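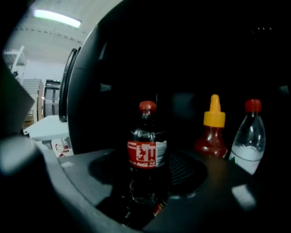 Page last changed: Oct 31, 2025

Come and spend an afternoon with our robots - visitors wanted for the spring open day

We are looking for people to take part in our open day in March, when the workshop at Pedden will be open to anyone who has ever wondered how a machine learns to pick up a bottle of cola without knocking over the chilli sauce next to it. You don't need to know the first thing about robots. In fact we would be especially glad to hear from people who have never been near one, and if you are the sort of person who is forever putting the shopping away at home then you have had more practice at this than most of us!

The day is a mixture of looking and doing. Elīna Lūse will welcome you with a cup of tea and a short talk, and then you will go through to the benches in small groups. At the first bench you will try the hand-held gripper, a tool you hold and squeeze yourself, with a camera on it that records how you reach for things and let go of them again. We work with ordinary bottles from the kitchen and the corner shop, which are a good deal more awkward than they look when they are standing close together. At the second bench Ruaridh Ogilvie will show you Gunix, our two-armed robot, having a go at the same sort of jobs. He is very happy to be interrupted, so do ask him things.

After that there is cake, and a chat about what you found easy and what you found maddening. Please be frank with us. A lady who came last time told us the handle was far too fat for her hand, and she was quite right, so the Fakell handle now comes in two sizes.

What we ask of you

You should be 16 or over, able to stay for the whole afternoon, and comfortable holding a light tool for ten minutes or so at a time (there are chairs at every bench, and plenty of breaks). Left-handed people are very welcome - we never seem to get enough of you. The gripper records the bench and whatever is near it, so we will ask you to sign a short form before you begin.

What you get

We will pay your bus or train fare, feed you, and give you a small gift voucher as a thank you. Everything is on the ground floor and there is a quiet room if you would like a sit down away from the noise.

How to put your name down

Write to Elīna at the Pedden front desk, or ring and ask for extension 216. Tell us your name, which hand you write with, and anything we should know about food or getting about. There is room for about 40 people and we will write to everyone, whether or not we can fit you in this time. If you would like to bring a friend, put both names in the same message and we will do our best to keep you in the same group.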